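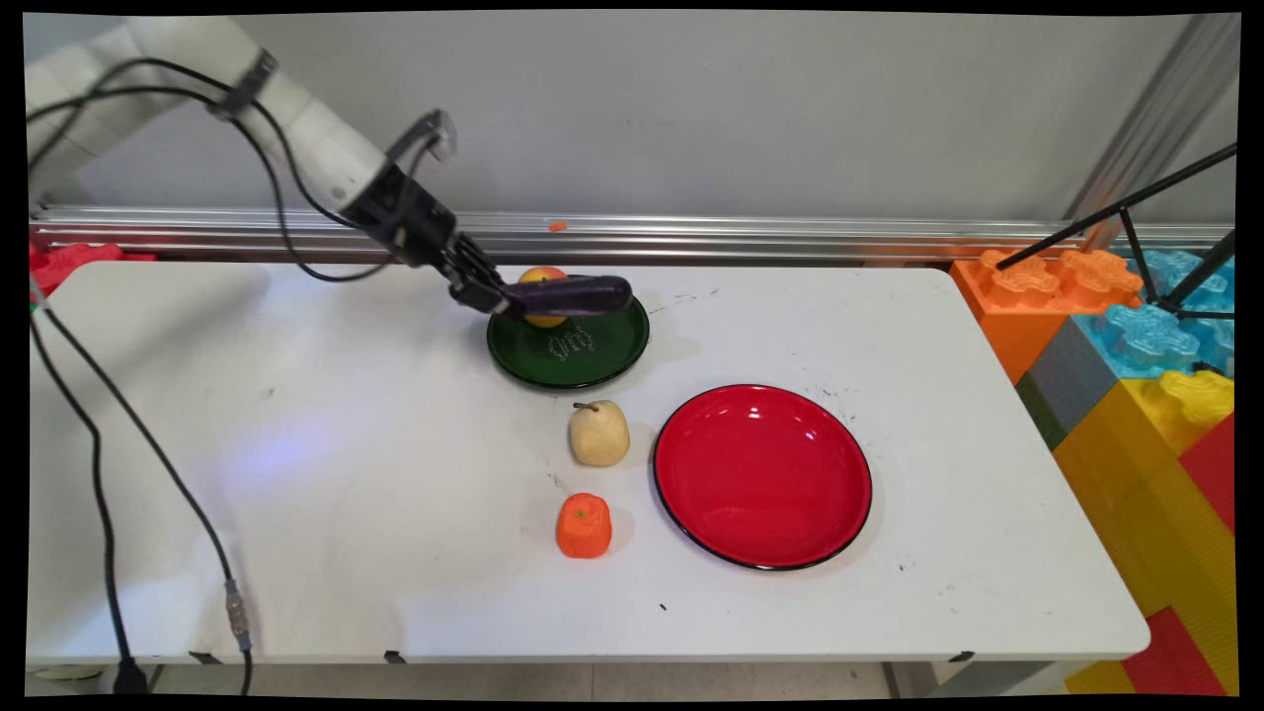
Storing the summer crop: results from the Eton Road cold room

The shared cold room at Eton Road has now run for a full year on the revised settings, and the figures have been worked through by Réka Erdős, who looks after the loggers. Growers who book shelf space should read this before the main picking period, as several of the settings differ from those on the old laminated card by the door. The card has been taken down.

Temperature

The room is held at 2 degrees Celsius for pears, early apples and root crops. The small lobby, which used to be unheated and unmonitored, is now kept at 11 degrees and is the correct place for aubergines, courgettes, cucumbers, peppers and French beans. These crops suffer chilling injury at the lower setting. In aubergines the damage shows as surface pitting, a dull bronze skin and browning of the seeds, and it often becomes visible only after the fruit has been brought back to room temperature. A grower who checks a crate in the cold room and finds it sound may therefore still have a crate of spoiled fruit the next evening.

Of the 791 crates booked in over the year, 547 went to the cold room and the rest to the lobby. Losses in the cold room were low and were mostly soft fruit that had been bruised before arrival. Losses in the lobby were higher, and most of them fell in the fortnight when the door closer was broken and the temperature drifted up to 17 degrees in the afternoons. The closer has been replaced with a heavier one. Please let it shut under its own weight. Pushing it bends the arm.

Humidity

Target relative humidity is 90 to 95 per cent in the cold room and 85 to 90 per cent in the lobby. The old practice of wetting the floor has stopped. It raised the reading at the sensor, which is mounted low on the wall, and did very little at the top shelves, where leafy crops were losing water. The Statano humidifier now runs on a timer and is fed from the filtered tap. Its tank is rinsed out weekly and descaled in the first week of each month.

Perforated liners should be used for carrots, beetroot and anything with leaves attached. Do not use sealed bags for aubergines. Condensation gathers under the calyx and grey mould follows within days.

Ethylene

Most of the questions received since May concern mixed crates. Ripening apples, pears, peaches and plums give off ethylene. Aubergines, cucumbers, broccoli and leaf crops are sensitive to it. In aubergines the first sign is usually that the calyx loosens and drops, followed by browning of the flesh. Separation by shelf is not enough in a room of this size, where the fan turns the air over several times an hour.

The rule is now separation by room. Ripe peaches and plums should not be left in the lobby at all, including overnight. If a crate has to be mixed for a delivery round, make it up on the morning of the round. A few hours together does no measurable harm.

The Eide filter cartridges fitted beside the evaporator absorb some of the ethylene, but they were sized for the previous, smaller room. A trial with two cartridges in place of one gave no clear difference in pear firmness after six weeks, and it will not be continued.

Pears

Pears should be picked mature but hard and brought in the same day. To test, lift the fruit to the horizontal and see whether the stalk parts cleanly from the spur. Pears left to ripen on the tree go mealy from the core outwards, and no storage setting corrects this.

Early varieties keep for four to eight weeks at 2 degrees. Take them out in small lots and ripen at 18 degrees for three to six days. Check by pressing gently beside the stalk, where the flesh softens first. Crates should be filled no deeper than three layers.

Booking and labels

Every crate needs a label with the crop, variety, picking date and plot number. Use pencil or the Drakitz wax marker kept on the hook. Ballpoint fades in the damp. Unlabelled crates are moved to the bottom shelf and cleared after seven days.

Capacity is 200 crates across both rooms. The racking can physically take more, but airflow behind the back row fails well before it is full, and the rear sensor then reads up to three degrees higher than the front. Leave a hand's width between crates and wall.

Readings are written up each morning on the sheet inside the lobby door. If either room is more than two degrees off its setting, ring the number at the top of the sheet and leave the controls alone.

Settings in this item apply from 18 June 2019.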